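Sunden: Kitchens on Shift
Documentary series, licence page
Catalogue entry updated January 2020

Format: three episodes, 45 minutes each
Producer: Arurell
Series director: Sioned Gethin
Language: English, with Welsh dialogue subtitled
Rights available: broadcast, education, non-theatrical

Sunden: Kitchens on Shift follows the night catering staff of a container port through one working year. The crew filmed in the canteen, the stores and the staff hostel, and the series is built from long takes with very little commentary. Interviews were recorded separately, mostly at the end of a shift, and are used as voice-over.

Episode one deals with the move from a central kitchen to small cooking points on each floor of the hostel.

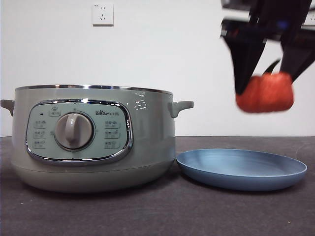
Episode two stays with the supply side: ordering, late deliveries, and the dispute over meal allowances that ran through August. Episode three returns to the hostel and to the families of the cooks. The episodes can be shown singly, though the second assumes some knowledge of the first.

Versions

The broadcast version runs to the lengths given above. A single feature version of 80 minutes has been cut for festivals and cinema clubs - it drops most of the allowances material and has a different ending. Both versions are supplied with English subtitles as a separate file. Burnt-in subtitles are made to order and take two weeks.

Textless elements are held for all episodes. The music and effects track is complete for the feature version only; buyers who intend to dub the series should contact Arurell before ordering.
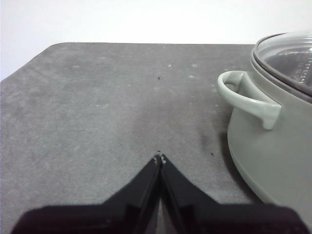
Licence terms

Broadcast licences cover two transmissions within three years of the start date. Repeats within a week of first transmission count as part of the same transmission. Online catch-up is included where it is limited to the licensed territory.

Education licences are sold per institution and have no end date. They allow classroom use and storage on a closed network, but not public screening.

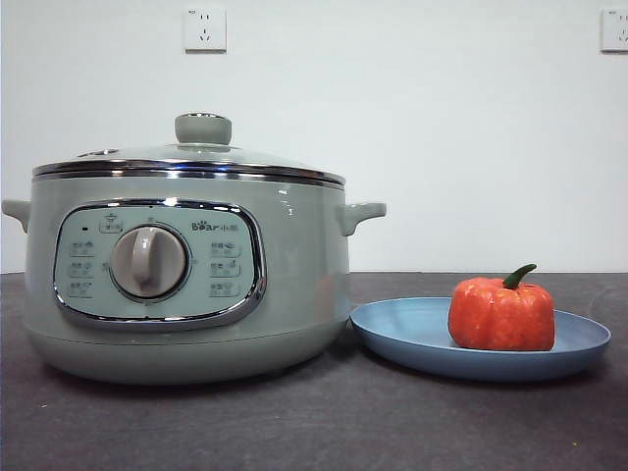
Public screenings need a non-theatrical licence, sold per event or as a season pass. The Wogan and Brorkus territories are handled by local agents, and enquiries from either will be passed on.

Delivery

Files are delivered by download once the signed licence has been received. Drives can be sent on request and are charged at cost. Stills, episode summaries and a full transcript are included with every order. Preview links are issued to named buyers and must not be shared outside the buying department.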